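Tag zwei mit dem Handgreifer. Die Aufgabe für heute: dem Roboter beibringen, wie man Sachen nimmt und wieder hinstellt. Der Roboter selbst ist dabei nicht anwesend, ich mache das für ihn vor.

Bei Sondance heißt das "Demonstration". Meine Schulter hat ein anderes Wort.

Stand heute Mittag: 79 Durchgänge, Ziel sind 200. Dila sortiert alles aus, wo ich zu schnell war. Also fast alles vor dem ersten Kaffee.

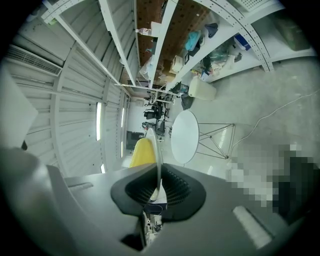 Gelbes Ding, runder weißer Tisch, Gummimaul. Mein Arbeitstag.

Man fängt übrigens an, auch privat so zu greifen. Gestern die Butter - langsam anfahren, kurz warten, zu. Die Familie war beeindruckt bis besorgt.

Im Februar hatten wir am Ende 1.244 brauchbare Durchgänge. Cellum wollte danach wissen, ob das auch mit links geht.

Geht. Sieht aber furchtbar aus.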